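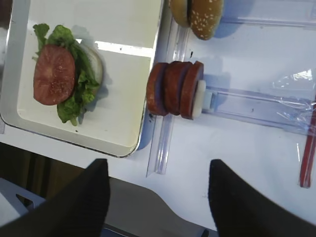
Food & Making | Tabletop

I got to Natsumi Sakamoto's workroom on a Thursday, a little before noon, and the first thing she did was ask whether I'd eaten. I hadn't. "Good," she said, "then you'll be patient with me," and she went back to fussing with her rails.

Natsumi builds small burger lines. A bun, some lettuce, a slice of tomato, and then the patties, which wait their turn standing on edge in a row with a white disc behind them to push them along. She calls the whole thing Trurnik, after a street she used to live on, and she's been at it since August.

"I started with the patties because I thought they'd be the hard part," she told me. "Round things roll, I figured, so half the work is done. Then they fell over. For a week I had patties lying flat all over the place."

So she packed them tighter, face to face. Lettuce still drives her crazy, because it goes where it likes, and she has quit fighting it. "It's supposed to stick out! Who wants a burger where the lettuce hides?"

Her notebook is on run 211 now. Most of the entries are one line long, and my favorite just says "bun, sideways, again." Rodel Abella, who shares the room and does most of the cutting, wanted to stop at 51 and make a nicer version from scratch. They argued about it over lunch and she won. 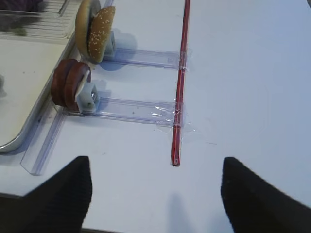

Issue 3 · page 14

I asked about the tape, since I'm a tape person myself. A red straw lies across two of the clear rails, held to each one with transparent tape, and the lower patch is pretty crumpled. I liked it a lot.

"Rodel hates that," Natsumi said. "He wants brackets. But I move things every day – with a bracket I'd leave it in the wrong spot just to save myself the trouble."

And why a straw? "It's straight, it's light, and I had a bag of 300." The red helps too, she says. Clear plastic on a white table is easy to lose track of, and she has put her elbow on a rail more than once.

We did get lunch in the end – sandwiches from across the street, made by hand, eaten standing up.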